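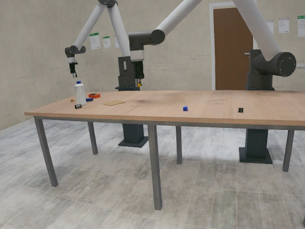 *Fig. 1. Simulated bench with both arms. Left gripper above the bottle, right one over the back of the table.*

# Comparing two grippers in simulation before we touch the real arms

Esmaeil Tehrani, project report, Asholm lab module
June 30, 2026

## What we wanted to know

Whether the Turkard gripper or the Altavitz one is the better pick for mixed small objects. Same arm model, same controller, only the gripper model and its settings change between runs. All in sim. The real arms come next term if the booking goes through.

## Setup

Two arms on their own columns behind the long table, controller is the Lockwood one from the course (default gains, didn't touch them). Objects spread over the table top: white bottle with a blue cap, small cubes, a flat bit of cardboard, a few other odds and ends. Bottle was the main test. Cubes second. Cardboard was put in late and we more or less knew it would be nasty.

Only one arm moves per run, the other is parked. Tried both moving at once early on, planner kept refusing paths near the middle, so dropped it. Would like to go back to that.

Runs: 445 in total, 13 thrown away (sim froze, or the object spawned halfway into the table top). The thrown out ones are still in the log folder, marked BAD.

## How a run goes

- reset arms, reset objects with a small random shift
- move above object, gripper straight down
- lower, close, lift, hold for 2 seconds
- still holding = pass. dropped or never gripped = fail

No partial marks. If it slipped but held on, that's a pass. Probably too kind.

## What happened

Bottle: both fine from straight above. Turkard closes slower but squarer, bottle hardly turns. Altavitz is quick and tends to twist the bottle when the shift is large. Most Altavitz fails were it knocking the cap on the way down, approach height was set too low. Raised it and they mostly went away.

Cubes: Altavitz better, clearly. Narrower fingers. Turkard pushed the cube along the table if it came in off centre.

Cardboard: bad with both. Fingers hit the table before they got under the edge. Turkard managed to pinch it 2 times and I wouldn't trust either of them, looks like contact jitter in the sim.

## Problems

Friction. Left at the default for everything, so the table, the bottle and the cardboard all grip the same which is obviously wrong. Changing it for the bottle only made Turkard look a lot better, so the bottle result depends on a number we guesed.

Also the wrist camera was not used. Object positions came straight from the sim, so there is no vision error in any of this. On the real bench there will be.

## Next

Measure friction on a real bottle. Redo the cube runs with a slower Turkard approach. Go for Altavitz as first choice on the real arm, with the higher approach height saved in the config (it's not in the shared copy yet, needs doing before handover).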